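Cernitz Community Kitchen: Spring Progress Report to the Hellwig Fund
May 17, 2025
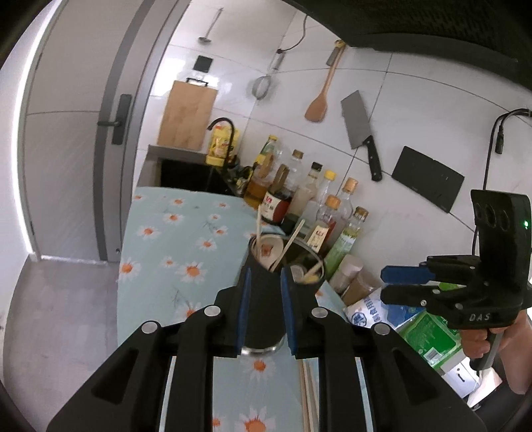
What a spring we've had! The lunch club now runs 2 days a week, and we have served 312 meals since the last report (our best stretch so far). The Stosel bakery gives us its day-old bread, and 35 people have signed up for the soup class. The new stove is in and works beautifully. Still to do: fix the back step and price a second freezer. We'd love to have that freezer running by November.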